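The box that broke the planner

I'd been at the Calham lab for most of the morning before I understood what everyone was cross about. I had come expecting to hear about motors and fingers (I do like a good finger), and instead we talked for two hours about a piece of software called Fondano and its feelings about cardboard.

Fondano is the planner. It gets a picture of the table, guesses where everything is, and works out a path for the arm that doesn't end with a knuckle going through something. Underneath it sits Zilesov, the control layer, which takes that path and turns it into joint commands 530 times a second. The two were written years apart and you can tell. One of them counts angles in degrees!

Now, a cardboard box with dividers sounds like an easy thing to plan around, and I said so, and got a look. The dividers are thin. To the depth camera a thin bit of card seen from above is hardly there at all, so early versions of Fondano saw one big open tray and cheerfully planned straight across the lot.
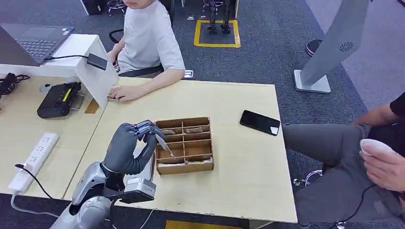

The first fix was to fatten everything up. Every wall in the model got a bit of padding, which kept the hand safe and also closed off all the little compartments, so the planner would think for 2,000 milliseconds and announce there was no way in. I've had train journeys like that.

What they do now is cleverer, and a bit rude. Fondano keeps the padding for the forearm and wrist, where a bump would matter, and drops it for the fingertips in the last few centimetres. From there Zilesov takes over and goes by feel: if the push back on a finger climbs too quickly, it eases off and tries a slightly different angle. The log from my visit ran to 3,654 lines, and I was allowed to scroll through it with a cup of tea. A surprising amount of it is the word "retry".

I asked about Han, the replay tool, mainly as I liked the name. It lets you drag a slider back through a run and see what the planner believed at each moment, drawn over what the camera saw. I played with it for far too long. You find the spot where the two drift apart, change one number, and run the plan again from there without moving the arm at all.

There's a list of 600 saved runs waiting to go through it before the next release in April, and the degrees are staying in until then.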